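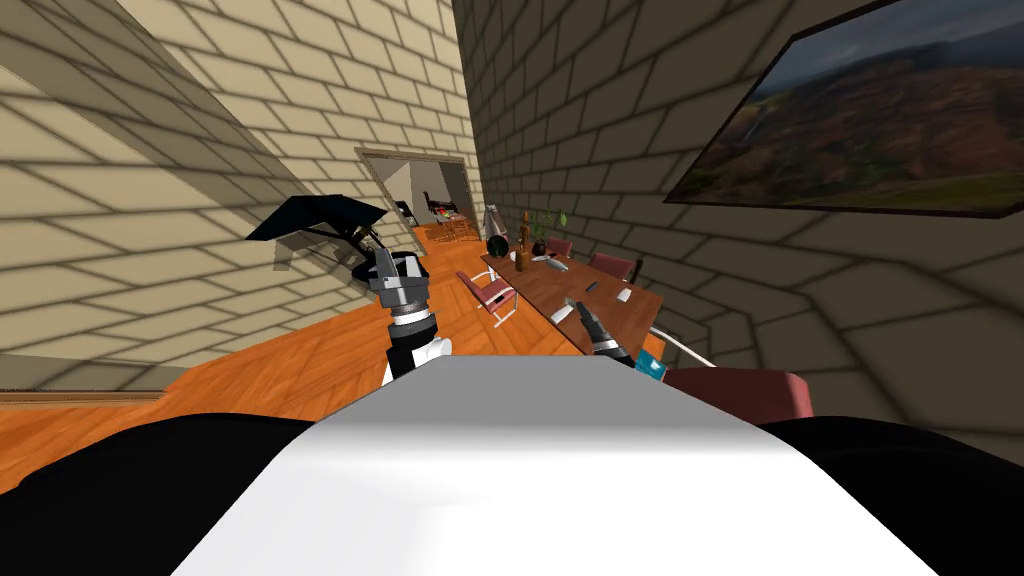 Orange-toned wooden floor with a beige brick wall and a long table.

Rinen Floor Care: common questions

Do you sand every type of wooden floor?
We sand solid boards, parquet and most engineered boards. Engineered boards need a top layer thick enough to take it. If you don't know what you have, lift a threshold strip or a floor vent and send us a photo of the edge.

How long does it take?
A living room of 20 square metres is normally two days' work, including the first coat. Hallways and stairs take longer than their size suggests, as most of it is done by hand. We give you a number of days with the quote.

Do I have to move the furniture?
Yes, please. The room should be empty when we arrive, and that includes curtains that reach the floor. We can move heavy items such as pianos and long tables if you tell us when you book. There is a charge of £30 per item.

My floor has turned orange. Can you change the colour?
Usually. Older oil-based varnishes go yellow or orange with age, and sanding takes that layer off. Pine also darkens in daylight and will do so again. A white-tinted oil slows this down but does not stop it. We will put two or three samples on your own boards before you choose.

Oil or varnish?
Varnish needs less looking after but is harder to patch. Oil marks more easily, and you can treat a worn area without doing the whole room. For kitchens we mostly use Pilleo hard oil. For rented homes we suggest Estell matt varnish.

Is there much dust?
The machines are connected to an extractor. You will still find a fine layer on shelves and skirting boards. Bare brick holds dust in the joints, so we cover it with sheeting up to shoulder height.

When can I walk on it?
In socks, the next morning. Put furniture back after three days and rugs after two weeks.

Can you fill the gaps between boards?
Gaps up to the width of a pencil are filled with strips of wood. We no longer use resin and sawdust in gaps, as it tends to crack in the first winter.

What is your smallest job?
Our minimum charge is £300. It covers one small room, or repairs to part of a larger one.

Who will come to see the floor?
Cornel Oprea does the visits and quotes. Randa Awwad looks after bookings and can change your date up to a week before we start. We book up early for April, so ask in the new year if you want a spring date.

Page updated 26 August 2022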